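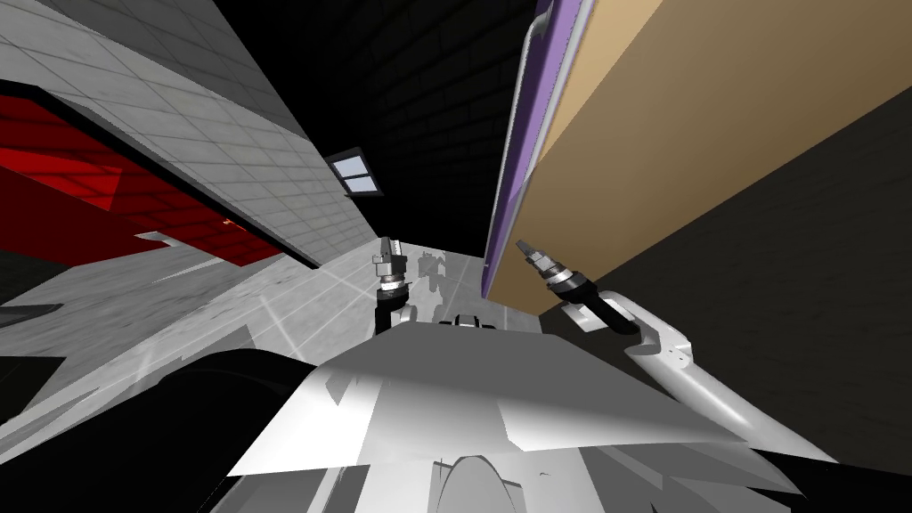 Wynne clothing rental pilot: progress report to the fund, second period

Where we are

The pilot has been running since November and we are a little past the halfway point. You asked for a plain account of whether renting out festival and occasion wear from the Wynne shop is worth a second round of money. My answer for now is that I don't know, and I am less hopeful than I was when I wrote the first report. The rental figures look good on paper. I have spent most of this period trying to find out what is underneath them.

Rentals

We recorded 3,341 garment rentals in the period. The application promised fewer, so on the measure we agreed we are ahead. I would ask you not to read too much into it. A garment counts as rented each time it leaves the shop, and a customer who takes three dresses home to try and brings two back the next morning is down as three rentals. The booking system, Verkix, has no way of marking a try-on. We asked for one in the first month and were told it was on the list. It is still on the list.

When I strip out anything returned within a day, using the till notes, I get 1,161. I think that is nearer the truth, though the till notes are patchy for the first few weeks and one whole book of them went missing during the move to the upstairs room. Both numbers are in the spreadsheet sent with this report.

What people borrow

The application said customers would use rental in place of cheap new clothes bought for a weekend and thrown away. There is some sign of this with sequinned jackets, fringed waistcoats and the long printed dresses, all of which go out every weekend in warm weather and hardly at all otherwise. Denim has been a disappointment. People own denim. We put 70 pairs of cut-off shorts into the stock on the advice of the buying consultant and most have never left the rail. They should not have been bought in that quantity, and I have stopped the reorder.

Boots do better than expected but come back in a bad way. Hats are a nuisance. They lose their shape in the post bags and customers argue about the deposit.

Whether any of this replaces buying is another matter. Our survey asks "Would you have bought something new if you had not rented?" and nearly everyone ticks yes. They are filling it in at the counter, in front of staff, for a voucher. I would tick yes as well. I have redrafted the question to ask what they last bought new and when, and it will go out by email a fortnight after the return. Expect fewer answers.

Cleaning and repair

This is the line that worries me most. The budget assumed each garment would be cleaned after every second rental, which was never realistic. Clothes come back smelling of smoke, sun cream and beer, and they cannot go out again like that. Everything is now cleaned every time. Lurkmont, who hold the laundry contract, have been reliable on collection and less so on what they send back. Embroidered cotton tops have come home with pulled threads, and beading has been lost from several of the evening pieces. Lurkmont say the beading was loose beforehand. We had no record either way, so we paid. Items are now checked and noted before they go in the bag, and this takes up most of a morning twice a week.

Mending is done in house. The standard is good. The pile is larger than it was.

The Viseswood pop-up

We opened the second rail at Viseswood as planned. Footfall was high, as the landlord said it would be, and very few of those feet stopped. Much of the trade came from people who already had a Wynne account and found it handier to collect there. It is useful to them but it was not the purpose, and I don't think it should be reported as reaching new customers. The lease has 2 months left. I recommend letting it lapse unless the landlord drops the service charge.

Spending

We are under budget on marketing, mostly for the dull reason that the styled shoot was put off twice, and over on cleaning. I would like permission to move the marketing underspend across. The outside agency has suggested spending it on gifted outfits for people with large followings. We tried this on a small scale in the spring. The posts were nice enough. Bookings that week were the same as the week before, and one of the jackets has still not come back.

Next period

The emailed survey goes live first, then a stock cull, starting with the shorts. Prices on occasion wear will go up slightly to cover the real cost of cleaning, and I expect complaints. I will report the stripped-out rental figure alongside the headline one from now on, and would prefer the fund to use the lower of them in anything it publishes.

Decisions needed from you: the budget transfer, and Viseswood.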